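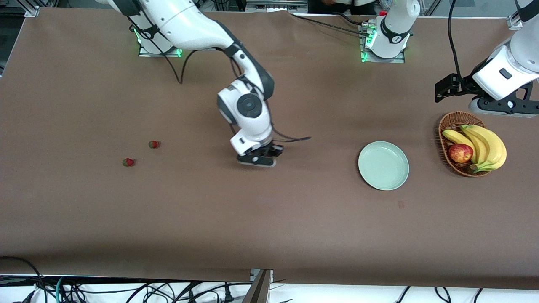
Fruit and a plate on the brown tabletop.

Brown table surface keeps getting dull patches where fruit sits. Refinish or live with it?

Posted in Home Repair > Surfaces
Viewed 1,672 times

I have a long table with a smooth brown top and I do not know what the finish is. The table came with the unit when I moved to Taltley and there is no label underneath. We keep fruit on it, and over the winter I started getting dull spots where citrus had been sitting. They are the size of a coin, flat to the touch, and only show when light comes in low from the side.

I have tried dish soap and water, then a furniture polish. The polish hid the spots for a day or so and then they came back. Two questions. Is this damage in the finish or something on top of it? And if it is in the finish, can I fix the spots alone or do I have to do the whole top?

Rekudness

Find out what the finish is before you put anything else on it. Pick a place on the underside of the edge or somewhere else that does not show, and confirm that it has the same coating as the top. Put a drop of denatured alcohol on a cotton swab and hold it there for ten seconds. If the surface goes sticky, it is shellac. If nothing happens, repeat in a fresh spot with lacquer thinner. Softening at that point means lacquer. If neither one does anything, you most likely have polyurethane or a factory-cured coating. Gloves on, window open, no flames nearby.

Citric acid will etch a soft finish if juice is left on it. A dull spot that you cannot feel is usually shallow. Clean the top with mineral spirits first to get the polish off, because silicone in some polishes will ruin any new coat you try to put over it. Let it dry overnight and look again in low light.

If the spots are still there:

Shellac or lacquer - a padded coat of the same material will blend into the old one. Spot repair is possible.
Polyurethane - new coats do not melt into old ones, so a spot repair leaves a ring. Scuff the whole top with 400 grit, wipe off the dust, and recoat edge to edge.
Factory coating - rub out the spot with automotive polishing compound and stop there.

If you want a matte top, finish with a gray pad. For gloss, go to 3,000 grit, wet, with a drop of soap in the water. Check a small area before you commit, as the sheen has to match across the full length.

Pelletier

Had the same thing on a kitchen table. Car wax fixed it. Took 20 minutes.

Cotambridge

Wax fills the haze but does not repair it, and it has to come off again before any recoat. Fine if you only want it to look better for a while. Whichever way you go, put the fruit on a plate, and dry the underside of the plate before you set it down.

Pelletier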